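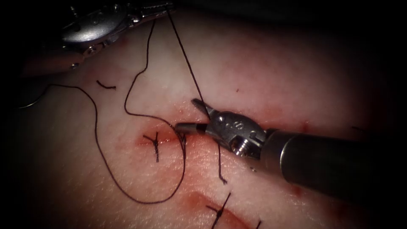
Figure 1. Suture thread over tissue with two closed wounds.

Knot Security in Braided and Single-Strand Thread
Materials Project Report, Second Year
Trurmont College

1. Background

A stitch depends on its knot. Thread that is strong along its length can still let go if the knot slides, and thread that holds a knot well may break right beside it. Surgeons, anglers and leather workers all deal with this, and each group has its own habits about which knot to use and how many extra throws to add.

For this project I compared two kinds of practice thread. The first was a braided polyester sold by Gökçe. The second was a single-strand nylon sold by Jenach. Both were bought as the same nominal size. I wanted to find out which one slips more, and how many throws are needed before slipping stops.

A throw is one wrap of one end around the other. A square knot has two throws, the second made in the opposite direction to the first. If both go in the same direction the result is a granny knot, which is known to be weaker. I only tested square knots with zero, one or two extra throws.

2. Method

Each sample was a loop tied around a smooth steel rod. I cut the ends to the same length with a card gauge so that slipping could be seen. The loop was then hung from the test stand in the Flaltard building and loaded from a hook.

Weights were added in steps of 200 grams up to a limit of 2000 grams. After each step I waited half a minute and checked the ends with a hand lens. The result was written down as held, slipped or broke. Samples that held at the limit were taken down and not used again.

I tied all of the knots myself, wearing thin gloves. The first ones I tied were uneven, so I threw those out and started over. In total 107 samples were loaded to a result. They were not split evenly between the two threads – I ran out of the nylon in the last week and had to stop.

3. Results

With no extra throws, most of the nylon knots slipped before the limit. The usual pattern was a slow creep over two or three steps and then a sudden release. The braided thread also slipped, but less often and later.

One extra throw made a large difference to the braided thread. Almost all of those samples held. The nylon improved but was still not reliable, and it needed the second extra throw before it behaved the same way.

Only a few samples broke. All of the breaks were at the edge of the knot. None were at the rod, although I had expected some there.

4. Discussion

The difference between the threads probably comes from surface friction and stiffness. Nylon is smooth and tries to straighten, so it works against the knot. The braid is rougher and flattens a little when pulled tight.

Adding throws has a cost in real use. A bigger knot leaves more material in the wound, and that can irritate it. A braid also has gaps between its fibers where bacteria can collect, so a thread that ties well is not always the one chosen.

5. Problems

The room was not temperature controlled. All samples were tested dry, and wet thread may act differently. My tying also got better during the project, and I did the braided samples first – this may have made the nylon look better than it should. Mixing the order would have fixed it.

The raw data sheets are in the folder outside room 327, sorted by thread and then by number of throws.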